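**Help wanted: part-time bench person for the sorting room at Tinia (Fenholm, starts in November)**

Hi! I run the sorting room at Tinia, and I'm looking for one more person to come and work at the bench with me. I've been told I should write this like a proper job ad, with bullet points and a line about being dynamic, and I did try, but it came out sounding like somebody else. So it's me talking, and the bullet points are further down if that's what you came for.

**What we do**

Tinia takes in boxes of odd hardware and small parts from workshops that are closing, moving or just finally cleaning out a back shelf. Rings, plates, spacers, washers the size of a shirt button and washers the size of a saucer, hinges with no partner, knobs, brackets, springs, things with holes in them. We sort it, measure it, clean it up, bag it and put it on the shelf, and then people who are fixing something old write to us and ask if we have one. A surprising amount of the time we do. I love that part. Somebody has been hunting all over for a flat ring with a certain size hole, and I get to write back and say yes, third drawer, do you want two?

We have 400 drawers. They are all labeled, and most of the labels are even right. The ones that aren't right are part of the reason for this ad.

The other part is the Charpentier lot. Charpentier was a repair shop that kept everything, and I do mean everything, and when it closed we took the whole stock in one go. It came to 260 boxes. I've been picking away at them in between regular orders and I'm not getting anywhere near the bottom of the pile. (I opened one last Friday that was full of smaller boxes. Each of those was full of envelopes. It was kind of wonderful and I also had to go for a walk.)

**What you'd be doing**

Mostly this:

- opening boxes and spreading things out so we can see what there is
- wiping parts down with a dry cloth, or with the good stuff if they're greasy
- measuring: outside, hole, thickness, in that order, every time
- finding the right drawer, or telling me we need a new one
- bagging and labeling
- packing up orders in the afternoon so they make the pickup at 4
- sweeping your end of the floor, which I will do too, on my end

It's handwork, and it's quiet. Some mornings we talk the whole time and some mornings we barely say a thing until lunch, and both are fine with me. I usually have the radio on low. You can pick the station on your days, within reason.

I should tell you a bit about how the measuring goes, as it takes up more of the day than people expect. A flat part comes out of the box, you wipe it, and it goes down on the bench by itself. Please don't measure it on top of a heap of other parts. I know it's faster. But small rings love to stack, and if there are two stuck together with old oil you'll write down a thickness for something that doesn't exist, and then a very nice person gets half of what they ordered. I did this myself for most of a week when I was new, so I'm not being high and mighty.

Once you have your numbers they go on the slip, the slip goes in the bag with the part, and the bag goes in the tray for that row. Then at the end of the morning we walk the trays over to the drawers together. It sounds slow. It is slow! But we almost never have to do a drawer over.

**The room**

One long room on the ground floor in Fenholm, behind the old Altau bakery (the bakery's gone, but the name is still painted on the wall and everyone uses it for directions). Big windows on one side. It's warm enough in winter if you wear a sweater and it's pleasant in summer if we prop the door. The bench runs down the middle, and I've set it at a height where you can either stand or use one of the tall stools. Have a go at both when you visit, and tell me if the height's wrong for you, it adjusts.

There's a kettle, a small fridge and a microwave I'd describe as moody. Bathroom is right off the room, no stairs. There's a step at the front door, but the back door is level and wide, and anybody who'd like to use that one should just use it.

The work surface matters more than you'd think. I went through a few before I settled on one I like. White was no good for shiny things, I kept losing them, and anything with a pattern made me cross-eyed by noon. A plain, flat, not-shiny color is the way to go. You want to be able to glance over and see the shape of a part, and see straight down through the hole.

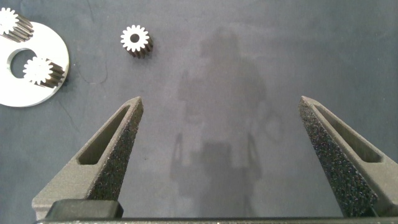 *Bright round disc with a big center hole, against the matte blue-gray.*

I'm pretty fond of flat parts with holes, as you may have noticed. If you're more of a spring person, so much the better, because I've been putting off the springs.

**Who I'm hoping for**

You don't need to have done this before. I'd sooner have somebody patient who has never held a caliper than an expert who hates repetition. I can show you the caliper in ten minutes.

You'd probably like it here if you're the kind of person who sorts the button jar at your aunt's house without being asked. You should be okay reading small numbers, with glasses or a magnifier or whatever you use (we have two magnifier lamps and I'm happy to share). You should be able to move a box of metal from a cart to the bench, or be willing to holler for me when it's a heavy one. I holler too.

Being on time matters a little, being careful matters a lot. If you make a mistake on a slip, cross it out and write a new one. I don't keep score.

Things that would be nice, but please don't let them stop you:

- you know threads, or want to
- you can read old handwriting, as Charpentier's envelopes are all in pencil
- you've packed orders before
- you're good at naming things (we have a drawer called "almost hooks" and I think we can do better)

**Hours and pay**

Three mornings a week to start, with one of them running into the afternoon for packing. Which three is open, except that I'd really like Friday to be one of them. If you have school pickup or a class or another job, tell me and we'll work it out. It's paid hourly, every two weeks, and the rate is on the sheet I'll send when you write. I'm not being cagey, there are two rates depending on whether you take the packing afternoon, and I'd just muddle it here.

The job is funded through to when the Charpentier boxes are done. My target is 1,000 bagged parts a week with both of us at it, and at that pace there's plenty of work ahead. I'd love to keep you on after that for regular intake, and I'll tell you as early as I can whether there's money for it.

**How to apply**

Send a note through the contact page on the Tinia site with "bench" in the subject line, or drop a paper one through the mail slot at the back door. No resume needed, though you can attach one if it's handy. What I'd really like is a few lines on:

1. which mornings suit you
2. something you've sorted, fixed, mended, cataloged or put in order, any size
3. anything that would make the room or the hours easier for you

I'll write back to everybody. It might be a short note, but you'll get one.

After that I'll ask a few people to come in for a paid trial morning. You'd do a box with me, start to finish, and have a cup of tea and see if the place suits you. Wear something you don't mind getting a gray smudge on. Closed shoes, please, things do roll off the bench now and then. If you have long sleeves, the kind you can push up are best.

And if you read all this and thought "not for me, but I know exactly who," please pass it along to them!

**A few things people have already asked**

*Can I listen to my own headphones?* Sure, one ear.

*Is it dirty work?* Some boxes are spotless and some look like they spent years under a truck. We have gloves in a few sizes. I wear them for cleaning and take them off for measuring.

*Can I buy parts?* You can have first look at anything in the spares bin. Everything else goes in the drawers first, then it's the same price for you as for anybody.

*Could two friends share the job?* I hadn't thought of that, but yes, probably. Write in together and tell me how you'd split it.

*Do you want boxes?* Always, though please not until after the Charpentier lot. I'm running out of places to put my feet.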